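The Translator in the Record
How library catalogs store, lose and sometimes misstate the facts about a translated book
February 2021

A reader who wants novels translated from Turkish walks up to a catalog terminal and has a problem. The library owns the books. The shelves are in order. But a search on "Turkish" returns travel guides, cookbooks, two grammars and a history of rug making, and the novels stay hidden unless the reader already knows who wrote them. The fault lies in how the record was built, and in which parts of it the search screen was told to read.

Most library catalogs in the United States hold their records in MARC, a format that dates from the 1960s and divides a description into numbered fields. A translated novel should touch at least four of them. Field 245 carries the title and the statement of responsibility, which is copied from the title page. Field 240 carries the title in the original language, so that different translations of one work can be gathered together. Field 041 holds language codes, with one subfield for the language of the text and another for the language it was translated from. Field 700 gives the translator a heading of his or her own, in the same form each time, so that a search by name brings up everything that person has translated.

The fields are old and well documented. What varies is whether anyone fills them in.

A test on one backlist

Hatum is a small press that publishes fiction in translation and very little else. Its backlist makes a useful sample because the books are similar in kind, and because the public library in Enasholm has bought nearly all of them over the years under a standing order. In January we went through the Enasholm records for Hatum titles and compared each one with the book's own title page and copyright page.

The library held 103 titles. Of those, 98 named the translator in field 245, transcribed as printed. In the remaining five, the statement of responsibility stopped after the author. All five came from the press's early years, when the translator's name was printed on the copyright page and left off the title page. A cataloger working strictly from the title page would have had no name to copy, although the rules allow information to be taken from elsewhere in the book.

That part of the result is good. The coded fields did less well. In 6 records there was no field 041 at all, so nothing in the machine-readable part of the record said the book was a translation. In 2 others the field was present and wrong: a book translated from Norwegian was coded as Danish, and one translated from Catalan was coded as Spanish. Both had been copied from a shared database, where the same mistakes were sitting in the source record.

An error of this type is hard to catch. A misspelled title looks wrong on the screen and a reader will report it. A wrong three-letter code is never displayed, and its only symptom is a book missing from a list.

Where the record comes from

Few public libraries write their own records for new fiction. The usual path starts with the publisher, which sends out advance data in a different format called ONIX. ONIX is built for the book trade. It has a code for "translated by" and it can state the original language, but neither has to be supplied for a book to be offered for sale. A publisher that leaves them blank will still see its price and cover appear correctly on every retail site.

The data then goes to a distributor. Enasholm buys through Alhassan, which turns the trade data into a brief MARC record so that the library can place an order against something. Brief is the right word for it. An Alhassan order record has a title, an author, an ISBN, a price and a format. If the trade data includes a translator, the name is carried into field 700, but without the standard form of the name and without a term to say what the person did. The heading could belong to an illustrator or the writer of a foreword.

When the book arrives, the order record is supposed to be replaced by a full one. The replacement is matched on ISBN. It fails when the hardcover and the paperback have been entered with each other's numbers, when the full record has not yet been made by any library, or when a batch load is set to protect local edits and treats the order record as one. In all of these cases the brief record stays in the public catalog for as long as the library owns the book.

Four of the six Enasholm records without a language field were order records that had never been replaced. One was for a book that had been on the shelf for nine years.

What the search screen reads

A complete record does not settle the matter. The public catalog at Enasholm runs on Ultness, which builds its indexes from a table supplied at installation. Each row names a MARC field and says whether it should be searchable, displayed, used as a filter, or ignored. In the default table, the language filter reads the language of the text from the fixed part of the record. A novel translated from Turkish into English is therefore filed under English, which is accurate and of no help to the reader we started with.

The subfield for the original language can be indexed as well. It takes one added row in the table and a full reindex, which on a collection of this size is run overnight. The row also needs a label. "Original language" is clear enough, though it will attract some books that were not translated at all, because certain older records used the same subfield for editions with summaries in a second language. Checking the first indicator of the field, which is set to 1 for a translation, removes most of these.

Translator headings need a second change. Default author searching in Ultness covers field 700, so the name can be found if the reader types it. The results list, however, shows only the main author. A search on a translator's name gives a page of books by other people with nothing to explain why they are there. Displaying the relator term beside the name would fix this, but the term has to exist in the record first, and records made before the current cataloging rules often lack it.

Work that can be done locally

A library that wants to repair its translated fiction can start with a report. Any record whose statement of responsibility contains "translated" or "translation" and which has no field 041 is a candidate. So is any record with a field 240 in a language other than English and no translator in field 700. The two reports overlap, and between them they would have picked up every incomplete record in the Enasholm sample except the brief ones, which contain too little text to match anything.

Brief records have to be found by their length, or by the source code that the distributor leaves in field 040. They are best replaced whole. Editing them by hand takes longer and leaves the next load to match against a record of mixed origin.

Wrong language codes do not show up in reports of this kind. They can be found by comparing the code with the language of the title in field 240, a job that calls for a person who can tell Norwegian from Danish, or by sending the publisher a list of its own titles and asking for corrections. Hatum keeps such a list and returned ours with both errors marked. It also supplied the five missing translators' names, which have now been added to the records at Enasholm. The corrections to the shared database were submitted separately and are waiting for review.
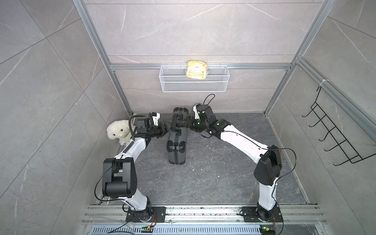

Two robot arms and a dark gray carrying case in a tiled enclosure.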